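検索 キーワードを入力

Brandão ボウル Mastville 大型 使用レビュー

購入価格は税込1,984円。Sakdenの通販で注文し、台所での使用を始めて5か月になる。同シリーズは容量違いで4サイズあり、本稿で扱うのは上から2番目の大きさである。用途はサラダの和え、生地の一次発酵、野菜の水切り後の受け、および調理台での一時置き。電子レンジとオーブンでの使用は試験していない。

従来はFlornentのステンレスボウルを使っていた。軽く丈夫だが、泡立て器を当てたときの金属音が大きく、冬場は生地の温度が下がりやすい。置き換えの条件は次の通りとした。

・縁に指がかかること
・底が滑りにくいこと
・食洗機の下段に収まること
・単色で、目盛や印刷が外側にないこと

最後の項目は好みの問題である。外側に目盛や商標が印刷された製品は、洗浄を繰り返すと文字の一部だけが残って見苦しくなる。本製品の商標は高台の内側に刻印されているのみで、通常の置き方では見えない。

形状について。側面は底から縁まで一つの曲面でつながり、途中に段や稜線がない。ゴムべらを当てると面に沿って抵抗なく動き、ホイップクリームのような粘度のものでも残りが少ない。一方、垂直に近い部分がほとんどないため、容量いっぱいまで入れて傾けると中身が早く縁に達する。液体を扱う場合の実用容量は、公称値の七割程度と見ておくのがよい。Mastvilleの小型も同じ曲率の考え方で作られているらしく、傾向は変わらない。 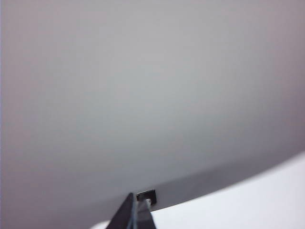 外側の仕上げは艶消しのグレー。光沢のある製品に比べて指紋と水滴の跡が目立たない。色味は照明で多少変わり、昼間の窓際では青みを帯び、電球色の下ではわずかに暖かく見える。商品ページの色名は「ストーン」だが、届いたものはその名から想像するより明るかった。白い食器と並べたときの収まりはよい。

艶消し面の欠点は油汚れである。オリーブ油を使ったドレッシングが外側に垂れた場合、水で流しただけでは薄い膜が残る。中性洗剤と柔らかいスポンジで落ちるが、光沢面のボウルより一度余計にこする必要があった。メラミンスポンジは使わないほうがよい。試しに高台の近くを数回こすったところ、その部分だけ艶が出て元に戻らない。トマトソースとカレー粉については、半日置いた後でも内側に色移りは認められなかった。ターメリックの量が多い場合は確認していない。

操作性。縁は指の第一関節が自然にかかる形で、片手で持ち上げて傾ける動作は容易である。ただし油のついた手では滑る。注ぎ口はない。生地の混合では底の滑りが気になった。高台に滑り止めの加工がなく、乾いた調理台の上で木べらを強く回すとボウルごと回転する。濡れ布巾を敷けば止まる。前掲の条件のうち、満たさなかったのはこの一点である。

発酵の用途では良好だった。強力粉300グラムの生地を入れ、ラップをかけて室温に置いた場合、ステンレスのものより生地の温度の落ち方が緩やかで、冬の朝でも膨らみが安定した。測定は調理用の差し込み温度計によるもので、厳密な比較ではない。ラップの密着は縁の外側まで十分に下ろせば問題ない。専用の蓋は別売で、執筆時点では在庫がなかった。

収納時の注意。同シリーズの4サイズは入れ子になるが、濡れたまま重ねると吸い付いて外れにくい。完全に乾かすか、間に布を一枚挟む。当方では伏せて棚に置いている。伏せた状態での安定は良い。食洗機では下段に斜めに入れる。上段では回転ノズルに当たる機種があると思われるので、手で一度ノズルを回して確認してから運転すること。

耐久性。シンクの縁に一度強くぶつけたが、割れや欠けは生じなかった。内側には泡立て器による細い線が入っている。光にかざさなければ分からない程度で、洗浄性への影響は今のところない。

同じシリーズを先に使っていたRaquel Moraisさんからは、小型のほうが使用頻度は高いと聞いた。二人分の副菜であれば確かに小型で足りる。大型は生地作りをする家庭か、葉物を一玉まとめて和える家庭に向く。

評価（5点満点）
形状 4
仕上げ 4
滑りにくさ 2
手入れ 4
価格 4
総合 4

蓋が再入荷した場合は、密閉性について追記する。

関連記事
・Flornent ステンレスボウル 長期使用の記録
・艶消し食器の油汚れと洗剤の選び方
・Mastville 小型ボウルで作る副菜
・調理台の滑り止めマット比較
・Sakden 送料と梱包について

お問い合わせ ｜ 無断転載を禁じます ｜ ページの先頭へ戻る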